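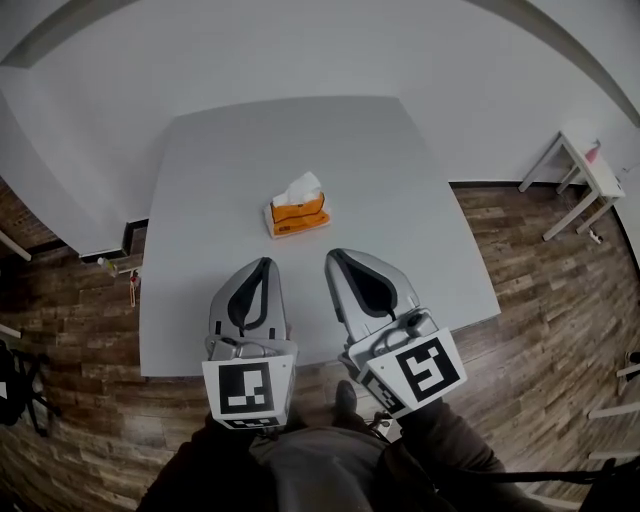 Questions we get about the tables, the tissue boxes and the small rooms they live in. Last revised in November by Muireann Keogh, who answers the email. If yours isn't covered, write in, and it may end up below with your name taken off.

## Booking and basics

**What do I get for my money?**

A room, a square white table, a chair if you ask for one, and a box of tissues. The tissues are free. Regulars at Andard have been known to describe them as the best part of the package, and we've decided to take that well.

**How long is a booking?**

Two hours, starting on the hour. You can string two together if the next one is open. Setting up and packing away both come out of your time, so if you plan to cover the table with beads, please leave yourself long enough to pick up the beads.

**Can I have the same room every time?**

Ask for it by number when you book and we'll try. They are closer to identical than people like to believe. Liam Mulcahy maintains that Room 4 is quieter, and has maintained it through two rounds of testing in which he couldn't pick it out.

## The table

**How big is it?**

Big enough for one person's project or two people's lunch. It's square, so there is no head of the table, and meetings tend to go faster without one. We don't publish exact measurements. The tables were bought in two batches and the second batch is a hair bigger, as anyone who has pushed two together will know.

**Can I push two together?**

Yes. See above regarding the hair.

**Can you get me a different color?**

No. White shows crumbs, ink, glue and coffee rings, and we would like to see those before the next person does.

**What can I clean it with?**

A damp cloth and a drop of dish soap. Dry it afterward. No bleach, no scouring powder, and none of the green side of the sponge. One customer wrote 179 words in defense of the green side of the sponge. We read all of them and the rule stands.

**I got marker on it. Now what?**

Tell the desk. Dry-erase usually wipes off, and permanent marker usually comes off with rubbing alcohol, which we keep behind the counter. Don't go at it with a fingernail or a key. There's no charge for a mark you report. There is a charge for a mark you hide under the tissue box, where we look first.

## The tissues

**Why is the tissue box in the middle of the table?**

It was on the windowsill for years, in the rooms that have windowsills, and people kept asking whether we had any tissues. Dalia Paju moved one to the middle of a table and the asking stopped. You are free to move it. Please put it back when you're done.

**Why orange?**

Orange shows up on white. We tried a tasteful pale gray box from Tsao for a while and lost track of it on the tables constantly, including once while Cathal Kavanagh was leaning on it.

**The tissue won't come out, or it comes out with all of its friends.**

New boxes are packed tight. Reach in, take the first three or four as a clump, and set them aside for spills. After that it should behave. Pull straight up and a little slowly. If the next one doesn't pop up behind it, pinch the fold inside the slot and tease it out until you have a puff above the opening.

**Can I take the box home?**

You can take tissues. You can take a surprising number of tissues. The box stays.

**Do you refill the boxes or replace them?**

Replace them. Refilling was Cillian Scanlon's idea and saved us almost 47 dollars over a season, against which you have to set the afternoons he spent folding.

## The floor and walls

**Is the floor real wood?**

It's wood-look. Treat it as you'd treat a floor at a friend's place: lift the table to move it, don't drag it, and wipe up water when it happens. The mix of browns and grays is kind to dust and very unkind to anyone who drops a small screw. Ask for the flashlight.

**Do I have to take my shoes off?**

No. Wipe them on the mat first if it's been raining.

**Can I tape things to the wall?**

Painter's tape only, and take it down when you leave. We know the wall is large and blank and looks like it's waiting for something. It's been painted twice already on account of people who felt the same way.

## Leaving

**What do I have to do before I go?**

- Clear everything off the table except the tissues.
- Wipe the top and dry it.
- Check the floor underneath, and the baseboard too, since pencils roll there.
- Put used tissues in the bin by the door.
- Tell the desk if the box is nearly empty.

**I left something behind. Do you have it?**

Probably. We keep things at the desk for four weeks, apart from food, which we keep until we notice it. Write in with the room and the start time of your booking, and say what the thing looks like. "My charger" won't get you far; there's a drawer.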